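Data card for the planetary gear task recorded by the Plekcombe student robotics club. Version of 9th November. Maintained by Sandrine Marchal.

## What is in it

The set holds 227 episodes of an arm building a small planetary gear set on a black mat. Club members drove the arm by hand control, taking turns, and each episode was saved whether or not the build was finished. Failed ones are kept and marked `fail` in `episodes.csv`.

An episode can start with gears already on the plate. The `start_state` column says how many, so please filter on it before comparing times.

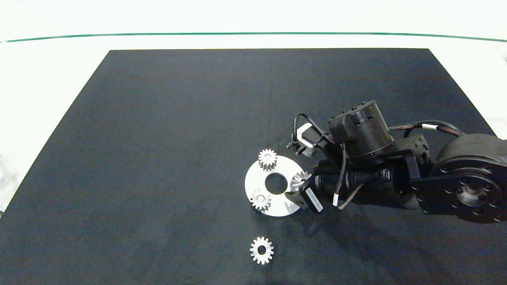
Albane Boyer: I would split the episodes by driver as well as by start state. In the September set half the difference in times came from who was driving, and we only spotted it after training.

The `driver` column was added after that remark. It holds a number, not a name.

## Views

Each episode has a head view and wrist views, saved as separate files with shared timestamps. The wrist views are the better choice for checking the grip on the teeth. Exposure was left on automatic, so brightness can jump when the arm turns towards a light background.
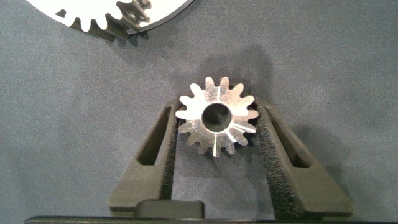
*Wrist view: metal spur gear held between the two fingers.*

## Splits

| Split | Episodes |
|---|---|
| train | 168 |
| validation | 46 |
| test | 13 |

The test split is small. It was recorded last, by two drivers who do not appear in the other splits.

## Known problems

- Some 2145 wrist frames have no gear between the fingers. They are marked `open` and were left in, as the approach and return moves are part of the task.
- Grip labels were made by hand and disagree by a few frames here and there.
- The clock on one laptop ran slow. Its timestamps have been corrected, but the raw ones are still in `old_times/`.
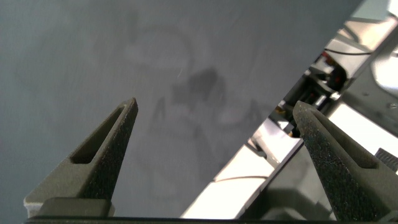
*Wrist view: fingers apart, machinery beyond the grey surface.*

## Use

Free for school and club work. If you train on it for the Carnholm meet, say so on your entry form. Send label corrections to Sandrine as a edited copy of `episodes.csv`, with the changed rows listed in the message.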